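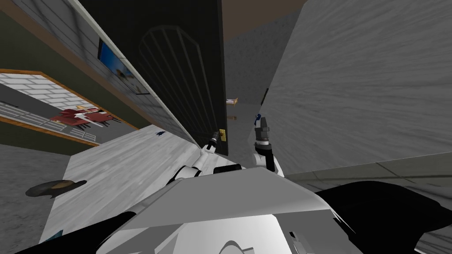
A tall dark door and a small brass-colored lock plate. Render.

Hemi Whitelaw
My building in Kollonville wants to swap every front door lock for a "smart" one. The quote is $3410 for the stairwell, plus a monthly fee they put on page two in gray type. I have questions. 1/

The brochure says break-ins dropped 58 percent "in participating homes." Participating in what? Over how long? Compared to which homes? I wrote to the sales office on Tuesday and got back the same brochure. 2/

My lock is 21 years old. I have oiled it twice. It has never needed a password reset or asked me to agree to new terms. 3/

They keep saying keys get copied. Sure. So do passwords. If somebody copies my key they still have to come to Kollonville and walk up three flights. 4/

Also, who got in last year? Two apartments, both through a ground floor window that doesn't latch. I asked if the quote covers windows. It doesn't. 5/

A cousin over in Givemdale has had the Skanine model since October. Likes it fine, except the battery dies in the cold and then you need the backup key. So there's a key. We're paying to hide the key in a drawer. 6/

Called a locksmith, Mykhailiuk, by the bus depot. New cylinder, longer screws in the strike plate, $80 a door. No app. He asked about the windows before I brought them up. 7/

Vote is next month. I'm a no until I see where that 58 came from. If anyone here has the actual study, send it over and I'll read the whole thing. 8/8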